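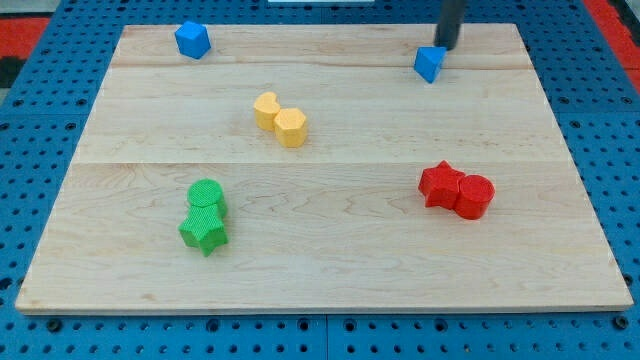 ## 4. Montaje y puesta a punto del tablero de clasificar (Manzano, versión de mesa)

Antes de empezar, leer la sección 3 si el tablero viene sin lijar. Si ya viene lijado, seguir.

**Hace falta:**

- tablero de arce, tres tablas encoladas
- base perforada azul
- juego de bloques Cilta: azul, amarillo, verde, rojo
- paño de algodón, cera Dullix
- lija de grano fino
- dos personas para el paso 3

### 4.1 Tablero

1. Pasar la mano por las juntas. Si hay escalón, lija suave, siempre a favor de la veta.
2. Quitar el polvo. Paño seco, sin agua.
3. Colocar el tablero sobre la base azul, entre dos. Bajarlo plano, sin arrastrar. Que quede azul a la vista por los cuatro lados.
4. Comprobar que no cojea. Apretar en las esquinas, una por una.
5. Cera Dullix, una capa muy fina. Esperar 2 horas. Retirar lo que sobre.

> **Nota.** Los nudos oscuros son de la madera. No lijar encima para "borrarlos", se hace un hoyo y luego los bloques bailan.

> **Precaución.** Nada de barniz brillante. Refleja la lámpara y los bloques resbalan. El tablero del aula 2 se estropeó asi y hubo que lijarlo entero.

### 4.2 Bloques

Los colores van de dos en dos. Dentro de un mismo color las formas cambian: en amarillo, por ejemplo, uno lobulado (tipo alubia) y otro hexagonal. Se agrupa por color, no por forma. La variante por forma está en la sección 6.

1. Vaciar la bolsa en una bandeja, nunca directamente en el tablero.
2. Revisar cantos. Rebaba → lija, dos pasadas y ya.
3. Azules al fondo. Amarillos más al centro, tocándose. Los verdes y los rojos, donde quede sitio, cada color con el suyo.
4. Los dos azules pueden quedar separados entre sí, uno hacia cada lado. Vale igual.
5. Ninguno a menos de un dedo del borde delantero.
6. Si un bloque queda algo girado, dejarlo. No hace falta alinear con la veta.

> **Nota.** Superficie mate, un poco rugosa. Si un bloque brilla es que tiene cera: limpiar con paño seco y revisar el paso 5 de 4.1.

> **Precaución.** Piezas pequeñas. No dejar al alcance de menores de tres años.

### 4.3 Comprobación rápida

- [ ] tablero sin cojera
- [ ] base azul visible alrededor
- [ ] cada color con sus dos bloques
- [ ] nada encima del tablero que no sea del ejercicio
- [ ] bandeja recojida

Si falta un bloque, mirar primero dentro de la bolsa, se quedan pegados en el fondo. Después, debajo de la mesa. Después avisar a Olga Lozano, que tiene los repuestos en el armario Vandus (balda de abajo, caja 11). Pedir por color y forma. "Uno azul" no sirve.

### 4.4 Guardar

1. Bloques a la bolsa. Los colores pueden ir mezclados.
2. Paño seco por el tablero.
3. Levantar entre dos. De canto no se apoya nunca, las juntas sufren.
4. Tablero en horizontal, cara encerada arriba, con un cartón encima.
5. La base perforada se queda en la mesa. Aspirar los agujeros una vez al mes, o cuando se vea polvo.

**Cera:** repetir cada septiembre, antes de empezar el curso. Si el tablero se usa a diario, también a mitad de curso.

**Recambios:** bolsa completa, referencia 106. El tablero no se vende por tablas sueltas. Si se abre una junta, no encolar en casa: hablar con Emiliano Toledo y llevarlo al taller, con la base no, solo el tablero.

Revisado 2018-09-16. Falta añadir la tabla de formas por color.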